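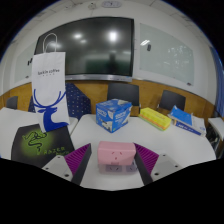
Myung-ja Chae wrote in after the last issue to say that her kitchen-table slime can't be a liquid, whatever I called it, because she can pick it up and carry it across the room. She added that her grandson agrees with her and that I should print a correction.

Well, Myung-ja, I'm going to print half of one! You're right that I was sloppy. I called cornstarch and water "a liquid that acts hard," and that skips over the best part. What you have in the bowl is a suspension, tiny solid grains spread through water. Stir it slowly and the grains slide past each other with water in between. Punch it and they jam up, and for a moment the whole thing pushes back at you like a solid. Let go and it slumps. So when you carry a lump across the room, I bet you're squeezing it the whole way -- try holding it in an open palm and see how far you get.

The slime made with glue is another matter. That one has long chains linked together here and there, so it stretches if you pull gently and snaps if you yank. Sawsan Darwish asked whether both kinds belong in the same drawer, and the short answer is no, although they get sold side by side and people call them both slime. Chemists call them both non-Newtonian, which only means that how thick they feel depends on how you push them (or for how long). Ketchup is in there too, and it goes the opposite way from cornstarch, getting runnier when you shake it. Toothpaste sits still on the brush until you press hard enough.
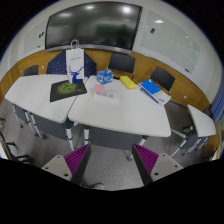

Glass, again

I knew this would come up. Ekrem Kahraman sent me a long and very friendly letter about the windows in the old Cedomby chapel, which went up in 1753 and are thicker at the bottom. He was told as a boy that the glass had been flowing downhill ever since.

I was told the same thing, and I loved it, and I'm sorry to say it isn't so. Window glass at room temperature is a solid. Its atoms aren't lined up in neat rows the way they are in salt or ice, so it's called amorphous, but they're stuck where they are. Any sagging in a few centuries would be far too small for you or me to see. Old panes came out uneven from the way they were made, and a glazier would often set the heavy edge down. Ekrem, if you go back, look for one that's thick at the top. I'd love to hear if you find it.

Pitch is the one that really does flow. You can shatter it with a hammer, and yet leave it in a funnel and it will drip, if you have years to wait.
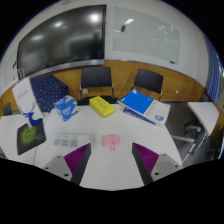
Try it before the next issue

Put a spoonful of honey in the fridge overnight and leave another on the counter. Tip both spoons over a plate at the same moment and time them. Candela Lorente did this with molasses last January and says her cold spoon took so long she went and made a sandwich.

Write to me with your times, and tell me what you used. I have room for a few letters next month, and then I want to get on to why ice floats.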